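发件人：Manee Chuensuk
收件人：手持夹爪采集规范 讨论列表
主题：Re: 规范草案第 2 版，透明容器和桌面物品两条

各位好，

Salvador 上周的信我拖到现在才回，抱歉。先把他的原文引在前面，方便没跟上的人。

> Salvador Teixeira 写道：
>
> 草案第 2 版我读完了，大部分没有意见。有两处想请大家再议。
>
> 一是“透明容器”那条。现在写的是“应避免使用全透明容器”。Khunthong 那边的任务单里有不少瓶子，照这句话执行，任务单要砍掉一截。我认为规范应该管怎么拿、怎么记，不应该管能不能拿。
>
> 二是“桌面应保持整洁”。什么叫整洁？Vichien 和我在同一张桌子上验收，他判合格，我判不合格，两个人都觉得自己是照规范来的。写不清楚的条款不如不写。
>
> 另外，第 2 版里“必须”和“应”混着用，建议统一。
>
> Salvador

下面逐条回复，顺便附上改后的文字。

一、透明容器

同意 Salvador 的意见，“应避免使用”删掉。透明瓶子难处理，是因为瓶身上段会透出后面的门窗，而且瓶壁有弧度，背景会变形。遇到这种瓶子，采集员能依靠的是瓶盖、瓶内液面这些有颜色的部位。所以我把要求改成对部位的要求：

“使用透明容器时，容器上必须至少有一处不透明或有明显颜色的部位（瓶盖、标签、有色液体均可），并且该部位在夹持期间不得被手指完全遮住。” 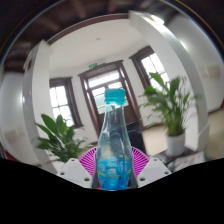 夹持中的透明瓶：青蓝色瓶盖和瓶内蓝色液体都没有被手指挡住

按新写法，这种瓶子可以用。瓶盖在上，液体在下，中间一段虽然能看穿，上下两处都有颜色可以参照。

关于液体，补充三点：

1. 瓶盖必须拧紧，由采集员在开始前用手检查，不能用夹爪检查。
2. 液体一律用食用色素兑水，不得用清洁剂或其他化学品代替。Samran 提过有人图省事直接拿现成的玻璃水，这个以后不允许。
3. 记录表里写明容器容量和液体颜色。容量按瓶身标称填，例如 500 毫升，不用另外称重。

还有一个没定的问题：逆光。门窗正对镜头时，透明部分会不会亮到看不清边缘，取决于时段和房间。Apinya 主张写死“不得正对窗户采集”，我不赞成。实际使用的房间大多有窗，全部避开以后数据会很单一。我的建议是不禁止，但在记录表里加一栏“背景有无直射门窗”，填有或无。请大家表态。

二、桌面物品

Salvador 说得对，“整洁”没法验收。我建议整条删掉，换成下面几句：

“桌面物品分为两类：操作对象和背景物品。操作对象在任务单中列明。背景物品可以保留，数量不限，但须满足：
（a）两根手指从起始位置移动到操作对象的路线上没有背景物品；
（b）背景物品与操作对象之间的空隙，足够手指张开到最大后进入；
（c）背景物品上没有可辨认的个人信息。”

这样写的理由是，实际的桌子本来就有东西。文件、小盒子、托盘、便签纸放在远处，不影响取放，收干净反而失真。真正会出问题的是两个操作对象挨得太近，或者路线上摆着别的东西。

拿下面这张桌子来说，红色托盘、圆形的小贴纸或杯垫、远端的收纳盒和右侧的纸张，如果任务单里没有列，就都算背景物品。杯子和瓶子按操作对象算。验收时先看（a），再量（b）。杯子右边就是瓶子，离右手指尖也近，（b）这一项要用尺子量，不能目测。右侧那几张印刷品按（c）检查，要走到桌边看纸上的内容，不能凭镜头里看不清就放过。 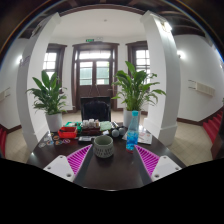
三、带把手的杯子

这条第 2 版没有，是我新加的。Wirnevix 的编号 1014 任务单里要求“抓取杯子”，没有说抓杯身还是抓把手，结果几个采集员做法不一样，后期标注的人只好逐条回看。建议写成：

“任务单涉及带把手的容器时，必须注明夹持部位。未注明的，一律夹持杯身，并在记录表中填写把手朝向（左、右、前、后，以采集员视角为准）。”

朝向用四个方向就够了，不要填角度。之前试过让大家填角度，填回来的数字没有办法用。

四、夹爪检查

原文“开始前检查夹爪”太笼统。改为：

“每次开始前，采集员必须检查：两侧指面的肋条有无开裂或缺损；两侧安装座的螺丝有无松动；手指张合是否顺畅。任何一项不合格，停止使用并更换。更换后重新校准，记录更换时间。”

有人问过指面脏了算不算不合格。不算，用湿布擦干净，等干透再用。换下来的手指请不要扔，单独装袋，写上更换原因，交给 Vichien。

五、用词

全文统一如下：“必须”表示不满足即判不合格；“应”表示推荐，不满足须在备注栏说明；“可以”表示允许。“尽量”“适当”“一般情况下”全部删除。我按这个标准过了一遍，第 2 版一共 58 处需要改，已经改在附件里，用修订模式，方便大家看。

六、执行时间

Nustard 的采集计划 3 月开始。我希望在那之前定稿，已经采好的数据不追溯，按旧版验收。Dullby 的几批还在做，做完当前批次再换新版，同一批次里不要混用两个版本。

需要大家回复的只有三件事：

1. 逆光是禁止还是只记录。
2. （b）里“张开到最大”要不要再加余量。Samran 之前口头说过要加，请把你的数值和测法发到列表上。
3. 第三条的默认夹持部位，有没有人反对定为杯身。

其他措辞问题直接改附件，改完发给我，不用在列表里讨论。

Manee Chuensuk

附件：规范草案第 3 版（修订模式）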